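4.2 Batch editing and recorded filter settings

The second part of the study looked at what happens when a saved set of filter steps is applied to many photographs at once. Most editing programs let the user record a series of steps and play it back later. The recording keeps the exact values that were typed in, so a blur of 3 pixels stays a blur of 3 pixels whatever the size of the photograph it is used on. On a small picture this can wipe out fine detail, and on a large one it can hardly be noticed.

We used 2470 photographs from the Wannasri collection, all of them in colour and none of them edited before. Each was opened in Bondero, the editor described in Section 3, and passed through the same recorded set of five steps: noise reduction, contrast, edge softening, colour shift and sharpening. Two versions of the set were made. The fixed version used the recorded values as they stood. The scaled version multiplied every radius by the length of the picture's longer side, divided by that of the photograph on which the steps had first been recorded.
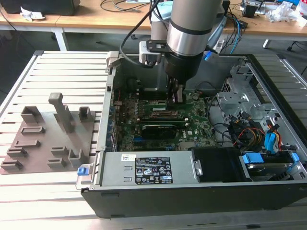
The order of the steps was kept the same in both versions. Earlier trials had shown that sharpening before the colour shift left pale rims along dark edges, and these were hard to remove afterwards. Masks and layers were left out altogether, as Bondero does not store them in a recording unless the layer names match. Files were saved without compression so that losses from saving would not be mixed up with losses from the filters.

Each result was then compared with a version finished by hand by Rosalía Collado, who had not seen the output of either set. The comparison was made with Grolar, a tool that gives a score for tone and a separate score for edges. We report the two scores apart. A picture can match well in tone and still look smeared, and a single combined figure would hide this.

Figure 5. Views of the workspace.

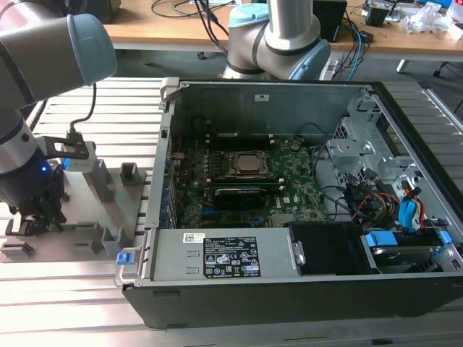

Tone scores hardly differed between the fixed and scaled versions. This was expected, as contrast and colour shift do not depend on a radius. Edge scores did differ, and the gap was widest for the smallest photographs. The fixed version lost most of the texture in hair, grass and cloth, while the scaled version stayed close to the hand-finished one. For very large photographs the scaled version was sometimes too strong – mainly in skies, where the softening step left visible bands.

Putting an upper limit on the scaled radius removed the bands in most cases. The same limit was used for the Nirness set, which is treated in the next section.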